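Ticket: Bedroom split system turns itself off overnight
Product: Durnent Plirer 31 (wall unit, reverse cycle)
Status: Open, waiting on customer

Hi again,

I rang earlier and was told to put everything in writing, so this is a long one, sorry in advance! The short version is that the Plirer in our back bedroom heats beautifully all evening and then shuts itself down in the small hours. No bang, no smell, no water anywhere. It gives one beep, the louvre closes and the green timer light blinks until I pick up the remote and turn the thing on again. Then it runs until breakfast as if butter wouldn't melt.

It usually goes at ten past three. I know because the beep wakes me (I'm a light sleeper at the best of times) and the clock radio is right there. A couple of times it's been closer to four, and one night it made it right through and I thought we were cured. We weren't.

We're on the top floor of the Buenaventura, which is an older brick block with no insulation to speak of, so in June you really notice when the heating stops. The system was put in by Drevisov over the summer and cost us $4,000 with the bracket and the extra run of pipe, so I'd like it to do nights as well as evenings if that's all right with everybody.

What I've tried so far, more or less in order:

Cleared the timers. Held TIMER and CANCEL together the way the booklet says until the little clock vanished from the remote. The unit gave its two beeps, so I assume it heard me. Went off that same night.

New batteries in the remote. Then the old batteries back in, then new ones of a different brand. I was getting desperate.

Took the batteries out altogether and left the remote in the kitchen drawer overnight. This is the one I wanted you to know about, as the lady on the phone seemed fairly sure it was the remote sending a stored command. With no batteries it can't be sending anything, and the unit still went off at ten past three on the dot.

Washed the filters. They were a bit fluffy but nothing dreadful. I dried them in the shade and put them back the right way up (there's an arrow, which I missed the first time).

Switched it off at the isolator for half an hour. It came back with the clock flashing, I set the clock, all good until the night.

Moved it out of Sleep mode. I'd been using Sleep since we got it, and my theory was that it was counting down and finishing. The booklet says Sleep ends after 6 hours but that it "returns to the set temperature", which to me doesn't mean turning off. Anyway I've had it on plain Heat at 22 since then and there's no difference.

Checked the outdoor unit with a torch just after a shutdown, in my dressing gown, and I hope the people across the way enjoyed that. The fan had stopped, there was a bit of frost on the fins, nothing I'd call a block of ice. I did wonder about the defrost cycle but when it does that in the evening it pauses for a few minutes and picks up again without any help from me.

Error history. I followed the instructions you emailed, the ones where you hold down MODE and count the flashes. I got code 69 twice, and then a row of dashes. Code 69 isn't in my booklet, which jumps from 64 to 70. Could you tell me what it is? If it's only something like "clock was reset" then fair enough, that'd be me with the isolator.

Other bits that may or may not matter. The wi-fi module is fitted but I never finished setting it up, the app wanted an account and I lost interest at the part where it emailed me a code. The installer had it on his own phone on the day to test it, I remember that because he turned the unit on from the hallway and was quite pleased with himself. I don't know if he took it off again afterwards. The little wi-fi light on the front is lit most of the time, and I'd always taken it to mean "searching".

Nothing else in the flat trips or flickers at that hour. The hot water is on off-peak and comes on some time overnight, but the lights don't dim and the clock radio never loses its time. The smaller Durnent in the lounge is a different model and behaves perfectly, although we don't run it at night so I suppose that proves nothing.

You asked for the serial number, and it's on the form I filled in at the start of the ticket. The edge of the bed is in the first photo, with the dark grey cloth hanging over it. The wall unit is on the opposite side and I'll send one of its front panel separately when I've worked out how to get the lights to show up, they come out as a white blob.

I'm home most mornings if someone needs to come out. Please don't book anyone before nine, the gate downstairs is on a timer of its own and the intercom doesn't reach us when it's locked.

Thanks heaps, and sorry again for the essay.

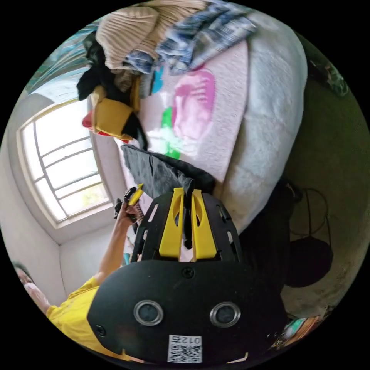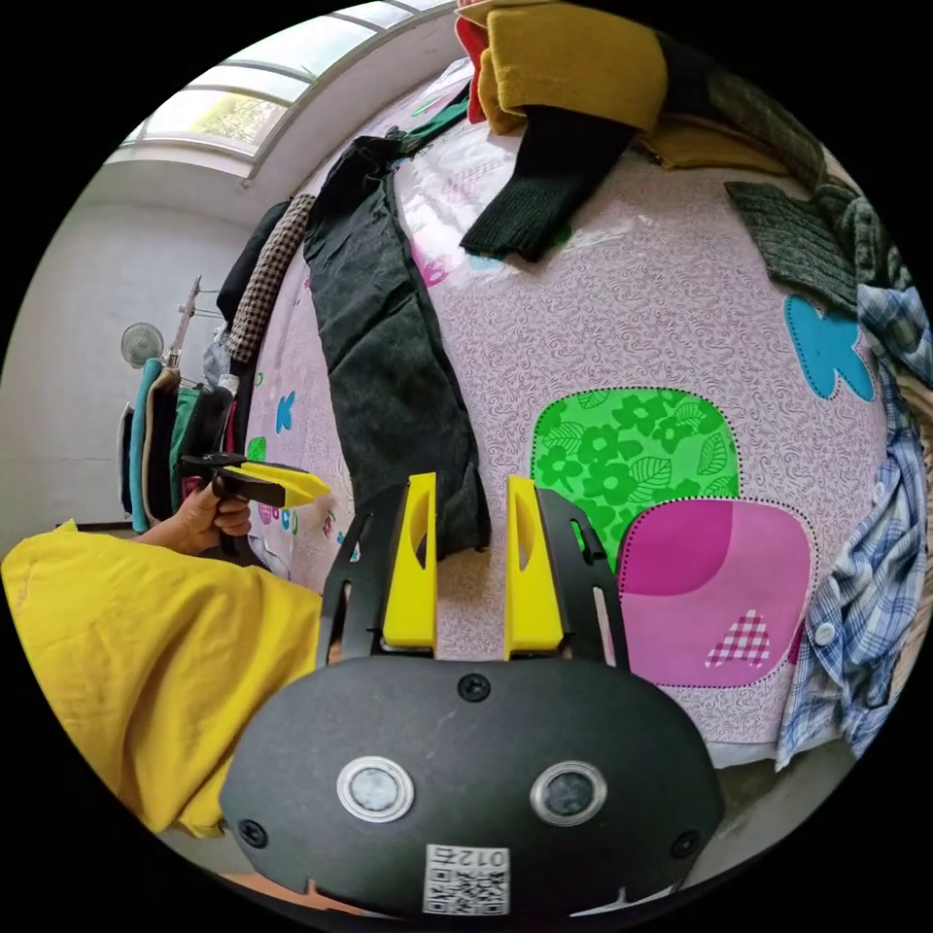
Durnent Support: Thanks for being so thorough, the test with the batteries out is very useful. Code 69 is logged when the unit takes an off command through the wi-fi module, so please look at that before anything else. It sounds as though the module is still registered to the installer's account and there may be a schedule saved there. To clear it, hold the WI-FI button inside the front flap for ten seconds until the light goes out completely, and leave it off tonight. Your remote will work as normal. If the unit still stops with the light out, reply here with the time and run the error history once more before you touch the isolator, as cutting the power wipes the latest entry. We've asked Drevisov to check their end as well.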